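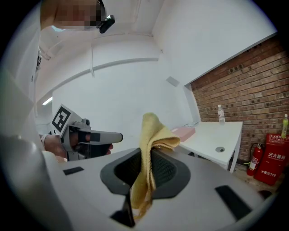 Handheld gripper with its marker plate fitted, during a cloth task. The yellow cloth hangs over the rim of the opening.

Prulum Handheld Gripper Pair
Setup, care and repair

Equipment group: Handheld and wearable recording
Supplied by: Clekberg
Used with: Maihi head camera, Modbridge recording software
Status: Available for loan and for on-site use

Overview

The Prulum is a pair of hand-operated grippers used to record manual tasks for robot training. Each gripper is held like a pistol grip and closed with a trigger. The fingers, the trigger linkage and the marker plate are the same on both units, and spare parts are interchangeable between left and right. The two bodies are not identical inside, and a body shell from one side should not be fitted to the other.

Each gripper carries a wide-angle camera. The operator also wears a Maihi head camera, and Modbridge joins the recordings from all three into a single session. The position of each gripper is worked out partly from the square marker plate on its body, so the condition and seating of that plate have a direct effect on the quality of the recording.

This page covers the work a station lead is expected to carry out: fitting out, the start-of-session check, cleaning, finger replacement, and the common faults that can be cleared without returning the unit. Work on the camera module and the main board is done by Clekberg only.

What is in the case

Left gripper and right gripper, with fingers fitted
Marker plates, one fitted to each gripper and one spare pair in the lid
Maihi head camera with strap and cable
Charging dock and power supply
Finger pads, spare set
Hex driver, trigger gauge and lens cloth
Calibration board, in the sleeve behind the foam
Log card

Check the case against the log card at handover and again at return. The trigger gauge is small and is the item most often missing. It has its own slot beside the dock.

Specifications

Units per set: two
Grip: pistol style, trigger operated, bare hand or thin glove
Recommended load at the fingertips: 200 g
Run time on a full charge: over 60 minutes of recording
Finger pad service interval: 2,000 trigger cycles
Marker plate: flat, matte, black and white, replaceable
Body cleaning: damp cloth, mild soap solution
Storage: in the case, trigger released

The load figure is a working limit for the pads and the linkage. Heavier objects can be lifted for a short time, but the fingers will begin to spread and the recorded opening width will no longer match the true width.

Preparing the station

The gripper pair needs very little floor space. What it does need is even light and a clear path for the operator's arms. Before the grippers are taken out of the case, the station lead should stand where the operator will stand and go through the reach of the task with empty hands. Anything the elbows or forearms touch should be moved.

Room lighting should be switched on in full and left unchanged for the whole session. A marker plate that passes from bright light into shade and back will still be found by the software in most cases, but the position may jump by a few millimeters at the change. Glossy surfaces next to the task are a more common source of trouble, particularly where a lamp is reflected straight back at the gripper camera.

Tasks that involve reaching into an opening need extra attention. The rim may hide the marker plate from the head camera just as the fingers go in. The operator should practice the approach once with the head tilted slightly down and to the side, and the station lead should watch the head camera view in Modbridge while this is done. If the plate drops out of view for more than a moment, adjust the operator's standing position before changing anything else.

Housings, tubs and other large fixed objects must not shift when the gripper presses against them. Check for movement by hand. Fixed objects stay in place between takes. Cloths and other soft items are reset by hand according to the task sheet.

Start-of-session check

1. Remove both grippers from the dock and confirm that the charge light is steady.

2. Inspect each marker plate. It should sit flush, with no lifted corner and no marks across the pattern. Press lightly on all four corners. A plate that clicks was not seated.

3. Wipe both gripper lenses and the head camera lens with the lens cloth. Do not use paper towel.

4. Squeeze each trigger fully and release it. The fingers should close evenly and return without help.

5. Insert the trigger gauge between the trigger and the stop. It should slide in with slight drag. Adjust with the hex driver if it is loose, one quarter turn at a time.

6. Fit the head camera. The strap sits level and the camera points a little below eye height. Long hair should be tied back so that it does not fall in front of the lens.

7. Open Modbridge and confirm that all three views are live.

8. Hold the calibration board in front of the operator at chest height and run the short calibration. Both grippers must be in view of the head camera while it runs.

A short calibration is enough for a normal day. The full calibration is required after any plate has been changed, after a drop, and whenever Modbridge shows error code 19.

Operator instructions

Hold the grip with the fingers wrapped fully around it and the wrist straight. The sleeve should end at the wrist or be rolled back. A loose cuff can catch on the trigger when the hand turns inward, and it can also cover the lower edge of the marker.

Close the trigger at a natural speed. Very fast snaps put wear on the linkage and add little to the recording. When handling fabric, take hold of a fold wherever one is available. A single flat layer tends to slide off the pads, and repeated attempts at it will roll up the pad edges.

If the cloth catches on a rim, release it and take a new hold. Do not pull sideways with the fingers closed. The joint at the base of the finger is made to open and close in one plane and has little strength in any other direction. Most bent fingers returned to us were damaged in this way.

Frayed fabric should be watched closely. Single threads can work their way into the finger joint and wind around the pin. Trim long threads from task cloths before the session, and look at the joints whenever the operator takes a break.

Drinks, sprays and liquid cleaners are kept closed and away from the dock. The grippers are not sealed.

Cleaning

At the end of each session, wipe the body and grip with a cloth dampened in mild soap solution, then with a dry one. Keep liquid off the marker plate. The plate is cleaned dry, with the lens cloth, in straight strokes. Alcohol dulls the black areas unevenly, and a plate that has been treated with it should be replaced.

Lint is the main concern after fabric work. Open the fingers, hold the gripper nose down and brush the joints with the soft brush kept at the station. Compressed air should not be used, as it drives fibers further in behind the pads.

Brush the trigger slot as well. Lint packed behind the trigger shortens its travel, and the effect is easy to mistake for a worn spring.

Replacing finger pads

Pads are due at the service interval given above, or earlier if the surface has become shiny or an edge has lifted. Modbridge keeps the cycle count for each gripper under the Equipment tab.

Switch the gripper off. Open the fingers and slide the old pad toward the tip until it comes free of its rail. Clean the rail with the dry brush. Slide the new pad on from the tip until it stops, then press along its full length with the thumb. Both pads on a gripper are changed together. Reset the count and enter the change on the log card.

After fitting, close the fingers on a single sheet of paper and pull. The paper should hold evenly across the width of the pad. If one side lets go first, take that pad off and refit it.

Replacing a marker plate

The plate is held by a clip at the back and two pegs at the front. Lift the clip with a fingernail – a metal tool will mark the seat – and draw the plate backward. Check that the number on the back of the new plate matches the side of the gripper. Left and right plates carry different patterns, and a swapped pair will produce recordings in which the hands are exchanged.

Run the full calibration before the next take.

Common faults

Fingers do not return fully. Clean the joints and the trigger slot. If the fault remains, change the return spring, which is supplied in the service pouch on request.

Recorded width drifts during a take. Check the trigger gauge setting, then look for play at the base of the fingers. Play that can be felt by hand means the unit should be returned.

Marker lost at the same point in each take. Review the head camera view. Correct the camera angle or the operator's position, and look for a cuff over the plate.

One view freezes. Reseat the cable at the gripper end and restart the session in Modbridge. The take in progress will be marked incomplete and should be recorded again.

Gripper warm at the grip. Some warmth is normal toward the end of a charge. If it is uncomfortable to hold, stop, switch off and leave the unit out of the dock.

After a drop

Record the drop on the log card even if no damage can be seen. Examine the nose, the fingers and the marker seat, then run the full calibration. A gripper that fails the calibration twice is tagged and put back in its case with the trigger released.

Loans and returns

Sets are issued complete and are returned complete, with batteries charged. Requests for springs, pads and plates should quote the set number printed inside the case lid. For repair, leave the faulty gripper and its partner together; the two are tested as a pair.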